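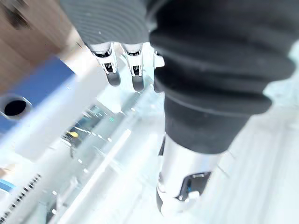 Has anyone used the Hiken filing package from Conum?

Print this page
E-mail this to a friend

Posted by Golnar Daneshvar, October 2019

Hi all, I run the office for a small survey firm in Broltesville and my boss has fallen in love with the idea of a two-armed robot that puts our box files away. The rep from Conum quoted us 812 dollars a month for the Hiken package, and that covers the robot, the setup visit and phone support. We have a lot of low cabinets with hinged doors and a lot of box files that end up on top of them and never inside. I want to know if it can really open a cabinet door without wrecking the hinges, and does it care which way up the file is? The brochure is all smiling people and no cabinets. Also, is the 90 day trial a real trial or do they start billing you right away?

Kamran Mousavi

We've had ours since April, so I can tell you what I know. Doors are fine if they swing freely. Ours had those little push latches and two of them were stiff, and the robot would tug, stop, and sit there waiting for somebody to press the button. I took a screwdriver to the latches, and the problem went away. Double doors take it a while because it likes to get both of them all the way open before it touches a file – so leave some floor clear in front or a door is going to bump into your trash can.

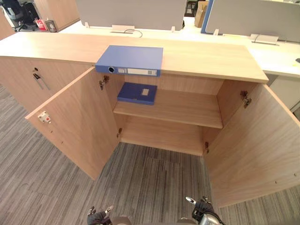

As for which way up, get your people to lay the files flat with the spine and the finger hole facing out. You can teach it other ways but it's a pain, and the setup person will only do 3 positions with you before they start looking at their watch. Ours picked "flat on the shelf", "flat on top" and "standing up", and I wish we'd skipped the standing one. It's slow and it knocks the neighbors over!

It doesn't read labels on the basic package, by the way. It puts the file on the shelf you told it to and that's that. If you want it to sort by client you pay more, and I didn't ask how much because I knew what my boss would say.

The trial was real for us. No bill until it ended, but you do pay the freight if you send it back.

Ehsan Ghaffari

just buy fewer files lol. scan everything

Tomomi Yoshida

Kamran covered most of it. I'd add that you should ask for the setup visit to happen in your own office with your own cabinets, and get that in writing. Our branch got 2 hours in their Golestani showroom and it was a waste – their demo cabinets are taller than ours and we had to redo all the shelf heights by phone. Support was nice about it, though, and they picked up quickly every time I called.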